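She tells me to take my shoes off before I've even got the door shut behind me, and then apologises for it, and then tells me to do it anyway. Fair enough. She has spent the better part of her working life on her hands and knees on other people's timber floors, and she can hear a bit of gravel in a boot tread from the next room.

I'd driven out to Julville on a Monday morning to ask her about wooden floors, because we're about to rip the carpet up at our place and I've been losing sleep over it. She'd agreed to an hour. I stayed until well after lunch, and I came home with four pages of notes and a tin of wax.

She asked me not to use her name. "Everyone in town knows who does the floors," she said, "and everyone out of town will only ring me up and ask me to come and look at theirs." So she's just the floor lady for today, which is what my kids have been calling her anyway.

She didn't set out to do it. Her first job was on the counter at Dakeck, the old timber yard on the river side of town, where she wrote up orders and made the tea. The blokes out the back used to lay sample boards on the concrete for customers to walk across, and she'd go out on her breaks and rearrange them.

"I just couldn't stand how they'd put them down," she said. "All the dark ones together, like a bruise. I'd shuffle them about until the colour moved across nicely. One day a customer came in and bought the lot, as it was, in that order. After that they let me do it on purpose."

From there she went out on the truck with the layers, and after three years of carrying other people's tools she had her own.

I asked her what people get wrong, and she laughed for quite a while.

"They buy the floor on a Saturday and want it down on the Sunday," she said. "Timber's got to sit in the house. Open the packs, stack it with gaps, leave it alone. It's come out of a shed and you've got the heater going – what do you reckon it's going to do?"

What it's going to do, apparently, is shrink, and open up gaps you can lose a coin down. Or if you do it the other way about and lay it bone dry in a humid month, it swells and lifts in the middle like a loaf of bread. She once got called to a hallway where the boards had risen so high the bathroom door wouldn't open. The fellow had gone and planed the door!

We got on to patterns after that, which is where she really lights up. I'd always thought of a fancy floor as something for a ballroom. She reckons it's the opposite, and that a plain square room is exactly the place for a bit of geometry.

"Straight boards tell you where to walk," she said. "You come in the door and off you go to the window. Put something on the diagonal and you stop and have a look at where you are."

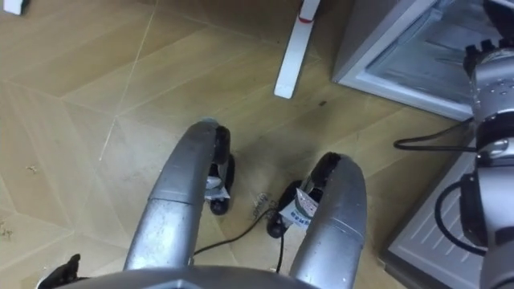
Her favourite is anything with a big repeat, large panels set on an angle with the seams running right across the room. Little herringbone she can take or leave (she used a ruder phrase). The trouble with a big pattern is that there's nowhere to hide. If you're out by a hair at the first corner, you're out by a thumb at the far wall, and every single person who walks in will see it, even if they can't tell you what's bothering them.

So she starts in the middle. She snaps a chalk line one way, snaps another across it, and then goes and has a cuppa. When she comes back she checks it all again, and if it's still right she opens the glue.

The biggest job she ever did was the hall at Vistimholm, and I'd been warned to ask about it. She went and got a shoebox. Inside were her drawings, done in pencil on the backs of delivery dockets, with the whole floor worked out panel by panel. There were 446 of them, each one numbered on the underside, and she cut 36 of those by hand to go around the edge of the stage, where the wall bows out.

"I still dream about those 36," she said. "You'd cut one and it would fit like a glove, and then you'd put in the one next to it and the first one was wrong."

It took her most of a winter. The oil for the finish was a Sönmez one, which she'd only used on small jobs up till then, and she said the first coat went on so yellow she had to go outside and stand in the car park. By the second day it had settled down to the colour of weak tea, and she's used it ever since. That was the tin I got sent home with the wax to go over, so you can see she's loyal.

They had 300 people dancing on it at the opening. I asked if she'd enjoyed watching that.

"I looked at their heels the whole night," she said.

I wanted to know about scratches, because we have two kids and a dog whose nails click like a typewriter. Would we be mad to put down anything nice? She got up and pulled the rug back from beside her own kitchen table to show me a gouge as long as my hand.

"Fridge," she said. "The first week I had it down. I cried, and then I stopped noticing. Get the grit out of the house and put felt on your chair legs, and let the rest of it happen. A floor with no marks on it is in a house where they're having no fun."

She's got strong views on cleaning, too. No steam mops, ever. No vinegar, whatever your mum told you. A soft broom most days, a barely damp mop when it needs it, and you wring that mop out until your wrists hurt, and then wring it again. She made me mime it. I was still not wringing hard enough.

Sanding is the other thing she wanted to get across. A solid floor can be sanded back, but you only get so many goes at it before you're down to the tongue, and she's seen people use up a lifetime's worth in one weekend with a hired drum sander. If the finish is only dull, she'd much sooner see you give it a light buff and a fresh coat.

"Everyone wants to go back to bare wood," she said. "Why? You've just got to get it old again."

She's slowing down a bit now. Her knees are gone, and she does mostly repairs and the odd entryway, though she had the plans for a neighbour's front room spread across the bench and kept glancing at them while we talked. By the time I'd finished my second sandwich she'd stopped pretending, and had me holding the end of the ruler.

As for our carpet, I told her there might be old hardwood under it, or there might be chipboard. She said to lift a corner in the wardrobe first, where it won't matter, and to ring her before I pulled up anything else.

I did the corner last night. It's hardwood, with a lot of green paint on it.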